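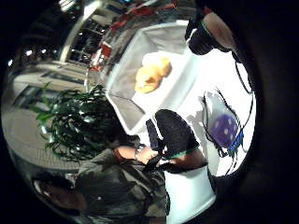

Um das letzte Brötchen wird gewürfelt

Von Paweena Thepsuriya

Drucken | Artikel per E-Mail senden

Als ich ein Kind war, lag am Sonntag immer ein Brötchen übrig. Meine Mutter kaufte großzügig ein, mein Vater frühstückte sparsam, und so blieb am Ende dieses eine liegen, meistens das schönste, goldgelb und ein bisschen buckelig, und alle taten so, als hätten sie es noch gar nicht bemerkt. Man schob es einander zu. »Nimm du doch.« »Nein, nimm du, ich hatte schon.« Irgendwann trug es jemand in die Küche, und am Montag war es hart und wurde gerieben. Ich habe in meinem Leben sehr viel Paniermehl gegessen, das eigentlich ein Missverständnis war.

Meine Tante Miranda hat dieser Höflichkeit ein Ende gemacht. Sie kam für einen Sommer zu uns, es war ein heißer Juni, und sie blieb dann fast ein Jahr. Am zweiten Sonntag griff sie in ihre Handtasche, holte einen Würfel heraus und legte ihn neben den Brotkorb. »Höchste Zahl isst«, sagte sie, und damit war die Sache geregelt. Ich gewann gleich beim ersten Mal. Ich weiß noch, dass ich gar keinen Hunger mehr hatte und das Brötchen trotzdem bis auf den letzten Krümel aufaß, mit Butter und der guten Kirschmarmelade, ganz langsam, während mein Bruder zusah.

Seitdem gehört für mich ein Würfel auf den Frühstückstisch wie anderswo der Salzstreuer, und weil ich lange dachte, wir seien mit dieser Marotte allein, hat es mich sehr gefreut, als ich Leute kennenlernte, die es genauso halten oder viel schlimmer.

Ein alter Brauch mit Krümeln

Backwerk und Würfel haben in manchen Gegenden eine lange gemeinsame Geschichte. Wer einmal am Mutscheltag in Reutlingen in einer Wirtschaft gesessen hat, weiß, wovon ich rede: Da wird um ein sternförmiges, mürbes Gebäck gewürfelt, mit Spielen, deren Namen man sich als Auswärtige dreimal erklären lassen muss und nach dem zweiten Glas schon wieder vergessen hat. Ich habe dort einen ganzen Abend lang verloren und bin mit leeren Händen und bester Laune zum Bahnhof gelaufen.

Was ich an solchen Bräuchen so mag, ist die Größe des Einsatzes. Um Geld zu würfeln macht die Menschen schmallippig, um die Ehre zu würfeln macht sie laut. Um ein Brötchen würfelt man mit genau dem richtigen Maß an Ernst. Man möchte es schon haben. Man gönnt es den anderen aber auch, jedenfalls solange es nicht das mit der dunkleren Kruste an der Seite ist, denn da hört bei mir die Freundschaft auf.

Beim Bäcker um halb fünf

Cleiton Barbosa kennt diese Vorlieben besser als jeder andere in unserem Viertel. Er führt die Bäckerei Bellmont, einen schmalen Laden mit einer Tür, die beim Öffnen klemmt und beim Schließen auch, und er hat mich an einem sehr frühen Morgen in seine Backstube gelassen, unter der Bedingung, dass ich nichts anfasse und keine Fragen stelle, solange der Teig auf dem Tisch liegt. Das mit dem Anfassen habe ich geschafft.

288 Brötchen backt er an einem gewöhnlichen Werktag, und kein einziges sieht aus wie das nächste. Das liegt daran, dass er sie von Hand formt und den Teig ziemlich weich führt, mit Milch, etwas Butter und einer langen Nacht in der Kühlung. Weicher Teig macht, was er will. Er beult sich an einer Stelle aus, fällt an der anderen ein wenig zusammen, und die Oberfläche wird runzlig und hügelig wie eine kleine Landschaft. Die goldgelbe Farbe kommt vom Eigelb, mit dem er die Teiglinge bestreicht, und wo der Ofen ein bisschen kräftiger zupackt, geht sie ins Orange hinüber.

»Die Leute zeigen immer mit dem Finger«, sagte er, als er die ersten Bleche herauszog. »Das da hinten. Nein, das daneben. Nein, doch das andere.« Er wundert sich nicht darüber. Er selbst isst am liebsten die kleinen, verunglückten, die am Rand gesessen haben, und zwar ohne alles und im Stehen, wenn sie noch so heiß sind, dass man sie von einer Hand in die andere werfen muss.

Als ich ihm von Tante Miranda erzählte, wischte er sich die Hände ab, verschwand nach vorn in den Laden und kam mit einem Marmeladenglas voller Würfel zurück. Die Stammkundschaft darf kurz vor Ladenschluss um das würfeln, was noch in der Auslage liegt. Wer die Zahl trifft, die er vorher auf einen Zettel geschrieben hat, bekommt das Brötchen geschenkt. Wer sie nicht trifft, bekommt es meistens auch geschenkt, aber mit einem Seufzer.

Was auf den Tisch gehört

Damit das Würfeln um Brötchen Freude macht, braucht es nicht viel, und trotzdem kann man ein paar Dinge falsch machen. Ich habe sie im Lauf der Jahre alle falsch gemacht.

Zuerst der Tisch. Am schönsten finde ich einen hellen, am allerschönsten einen weißen, auf dem man jeden Krümel sieht und auf dem ein farbiger Würfel leuchtet wie eine Beere im Quark. Tischdecken sind gemütlich, aber sie bremsen. Der Würfel bleibt in einer Falte hängen, steht auf der Kante, und schon wird diskutiert. Bei uns wird die Decke deshalb vor dem Wurf zurückgeschlagen, was meine Schwiegermutter bis heute für eine Barbarei hält.

Dann die Frage, worin das Brötchen liegt. Der klassische Brotkorb ist für das erste, großzügige Frühstück gut, wenn alles noch dampft und durcheinanderpurzelt. Für das letzte Brötchen taugt er nichts, es verschwindet in der Serviette. Ich nehme inzwischen eine flache weiße Schale mit niedrigem Rand, eine einfache, rechteckige, die früher einmal für Stifte und Büroklammern gedacht war. Darin hat das Brötchen Platz um sich herum, und es bekommt etwas Feierliches. Eine Freundin von mir würfelt gleich in die Schale hinein, am Brötchen vorbei. Sie behauptet, wer das Brötchen trifft, müsse eine Runde aussetzen. Bei Cleiton Barbosa gilt das Gegenteil: Wer das Brötchen mit dem Würfel berührt, darf noch einmal.

Und schließlich der Würfel selbst. Der soll gut in der Hand liegen und Augen haben, die man auch ohne Brille erkennt. Ich habe eine Schwäche für Lila mit weißen Augen. Lila kommt am Frühstückstisch sonst kaum vor, außer bei Heidelbeermarmelade, und so geht der Würfel zwischen Eierbechern und Käserinde nicht verloren. Neue Würfel werden ja gern einzeln in durchsichtiger Folie verkauft, und ich gestehe, dass ich sie manchmal wochenlang eingepackt lasse. Ein verpackter Würfel ist noch ganz unparteiisch. Er hat noch niemandem ein Brötchen weggenommen.

Bis zu 22 Würfel habe ich zu Hause, genau weiß man das nie, denn sie wandern. Einer lag letzten Winter im Mehl.

Die Regeln, soweit es welche gibt

In Pullonby, wo ich im vergangenen Jahr ein paar Wochen bei Freunden zu Gast war, gibt es eine Frühstücksrunde, die es mit den Regeln sehr genau nimmt. Sie trifft sich in wechselnden Küchen, und sie hat ihrem Spiel sogar einen Namen gegeben, Jurnano, dessen Herkunft mir auf drei verschiedene Arten erklärt wurde. Gespielt wird es am besten zu viert. Jeder würfelt reihum und darf so oft weiterwürfeln, wie er mag, und die Augen werden zusammengezählt. Wer aber eine Eins wirft, verliert alles, was er in dieser Runde gesammelt hat, und muss den anderen Kaffee nachschenken. Nach 4 Runden wird abgerechnet, und wer vorne liegt, bekommt das Brötchen.

So weit klingt das vernünftig. Es gibt allerdings den Paragrafen mit der Butter. Der Zweitplatzierte hat nämlich das Recht, über den Aufstrich zu bestimmen, und in dieser Runde wird davon ohne jede Gnade Gebrauch gemacht. Ich habe dort ein ganz herrliches Brötchen gewonnen und musste es mit Sardellenpaste essen, vor Publikum, um neun Uhr früh. (Es war übrigens gar nicht so schlecht, ich habe mir die Paste später nachgekauft.)

Bei Familien mit kleineren Kindern hat sich die einfache Variante bewährt, die von Tante Miranda: ein Wurf, höchste Zahl isst, bei Gleichstand wird geteilt. Das Teilen ist dabei manchmal aufregender als das Würfeln. Mein Bruder und ich hatten dafür die Vereinbarung, dass einer schneidet und der andere aussucht, und ich habe nie wieder jemanden so sorgfältig mit einem Brotmesser hantieren sehen wie diesen Achtjährigen mit der Zunge im Mundwinkel.

Falls doch etwas übrig bleibt

Auch in würfelnden Haushalten kommt es vor, dass am Ende niemand mehr kann. Dann hilft das alte Mittel: die Oberseite mit ein wenig Wasser benetzen und das Brötchen für ein paar Minuten in den heißen Ofen legen, am nächsten Morgen, kurz vor dem Kaffee. Weiche Milchbrötchen vertragen das sehr gut, sie werden außen wieder zart knusprig und innen fast wie frisch. In die Mikrowelle gehören sie nicht, da wird aus einem Brötchen erst ein Schwamm und dann ein Stein.

Wer mehrere hat, schneidet sie in dicke Scheiben, zieht sie durch Eiermilch und brät sie in Butter. Cleiton Barbosa gibt etwas Orangenschale dazu und streut Zimtzucker darüber, solange sie noch zischen. Bei ihm zu Hause hieß das früher Festessen, auch wenn es nur Dienstag war und nichts anderes im Schrank stand.

Tante Miranda ist inzwischen weit über achtzig und würfelt noch immer. Bei meinem letzten Besuch lagen zwei Brötchen auf dem Tisch, eines für sie und eines für mich, es hätte also gar nichts zu entscheiden gegeben. Sie holte trotzdem den Würfel aus der Handtasche. Ich warf eine Zwei, sie eine Fünf, und dann nahm sie sich beide, strich auf jedes ordentlich Butter und schenkte mir Kaffee ein.

Zuletzt aktualisiert: 30.08.2022

Drucken | Artikel per E-Mail senden

Kontakt | Impressum | © Alle Rechte vorbehalten | Nach oben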